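6.3 When an Arm Stops Mid-Task

Mug sorting is our favorite first task on the Wosier bench, and it's also where most new owners meet their first fault. Good news: a stalled arm is nearly always a quick fix, and you'll learn a lot about your setup by working through one!

CAUTION: Keep hands and sleeves outside the enclosure until motor power is off. A stalled arm can still move.

1. Press Stop on the control panel. Both arms hold their position.
2. Support the raised arm at the elbow joint, then switch off motor power. An arm with no power will drop.
3. Wait 2 minutes before touching the joints.
4. Follow the cable from the base plate to the gripper. Look closely at the loop near the elbow, where a snag is most likely.
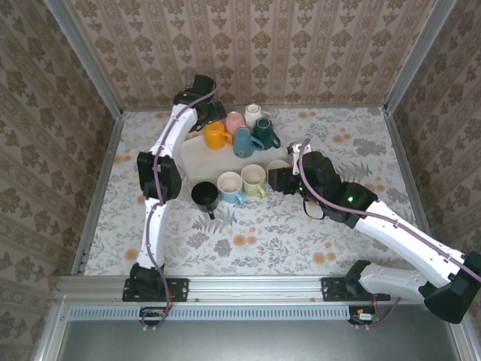 Two-arm mug task on a patterned cloth, with a cable running along each arm.

5. Free any snag and reseat the plug at the wrist. It clicks when it's home.
6. Move any mug standing within 100 mm of a gripper.
7. Restore power and choose Slow Test. Let it run all the way through. It's great fun to watch, but keep clear.

Note: If the log shows code 300, the gripper closed harder than its limit. Check the mug for chips before you use it again.

Note: Smooth the cloth flat after every stop. A fold can tip a mug and bring the same fault right back.

If the arm stalls again during Slow Test, leave the power off and send the log to the Vivthorpe service desk.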